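Section 7. When an arm stops in the middle of a dish run

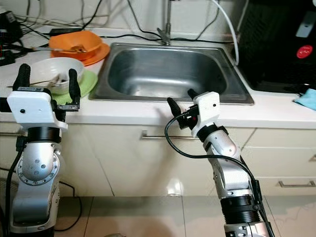

I put off writing this section for ages, because I wanted the Meltwood guide to be about the nice parts: teaching the arms, tuning the grip, getting a spoon from one place to another. But the thing I get the most messages about is the stall. One arm quits partway through a reach, the other one carries on like nothing happened, and you're left wondering what you're allowed to touch. So let's do that properly.

My worst one was fault 61, wrist cable strain. I'd tied the gripper cable too short, the right wrist turned farther than it had in any of my tests, and the connector got yanked half out of its socket. The arm held still with a bowl in its fingers, then the power to the gripper dropped and so did the bowl. It was my favorite bowl, too. The log said 1,182 cycles since the last cable check, and I'd told myself I'd do one every few hundred (I do now!).

CAUTION: A stalled arm can still be powered. Keep your hands out from between the fingers until you've finished step 3.

What to do first

1. Press the stop button. Do this even if both arms look still. A paused arm and a stopped arm look the same from where you're standing.

2. Wait 21 seconds. The Brudo controller takes its time letting go of the joints, and an arm that's holding itself up can sag when it does.

3. Switch off the main supply and pull the plug. If an arm is up high, support it from underneath at the elbow, never by the gripper.

4. Now take out whatever the fingers are holding. They should open by hand with a gentle push. If they don't, go to Section 9 and please don't use a butter knife like I did.

Checking the cable

5. Follow the cable from the gripper all the way down the arm. You're feeling for flat spots, nicks, and places where the jacket has gone shiny from rubbing.

6. Bend the wrist by hand to both ends of its travel. The loop should stay loose the whole way — if it goes tight at either end, that's your fault 61 right there.

7. Reseat the connector and do up both of its screws. I use De Haan cable clips below the elbow, 2 per arm, and leave the part above it free to swing.

NOTE: Don't tape a nicked cable and carry on. Swap it. Mine worked fine with tape for one evening and then stalled the arm over and over.

Starting up again

8. Clear the fault in Lekgate under Arm > History. Save the log before you clear it, as it's gone for good afterward.

9. Run the slow homing routine with nothing in the grippers, and stay by the stop button until both arms are parked.

10. Do one full run at quarter speed, with plastic dishes if you have any. If 61 comes back, shut everything down and go to Section 8 for replacing the wrist connector.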